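Teaching Bowl Sorting by Remote Control
Pirihi project, interim report, Irnthorpe lab

1. Setup

The task is to move bowls and lids between a small shelf and the tabletop. Two arms are mounted on opposite sides of the table. The operator drives them with the Ollulo leader handles, and joint angles and video are logged together.

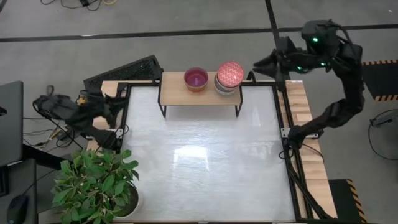 Each demonstration starts from a home pose. We recorded 72 in October, split across 6 layouts – 12 per layout.

2. Operator method

Grasps near the shelf need a slow approach from the side. Fast moves made the wrist overshoot.

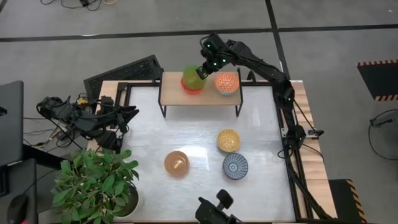
Why not script the motion? Bowl positions change between layouts, and a script would need new waypoints for each one.

Stacks were harder. The operator judges height from a side view and lowers the finger in short steps.

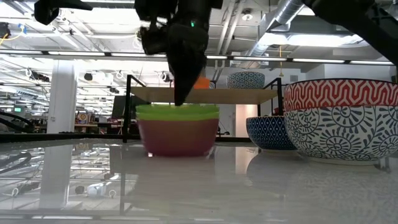 Figure 3. Gripper above the nested green bowls, side view.

The wrist view is used for the last part of the approach, with the fingers open. Four demonstrations were dropped for logging gaps.

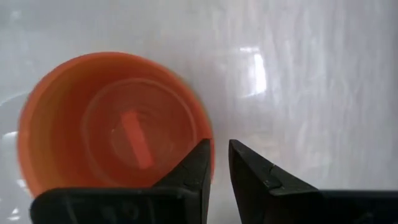
3. Next steps

Train the first policy on the remaining data and test it on the Broltulley layout set.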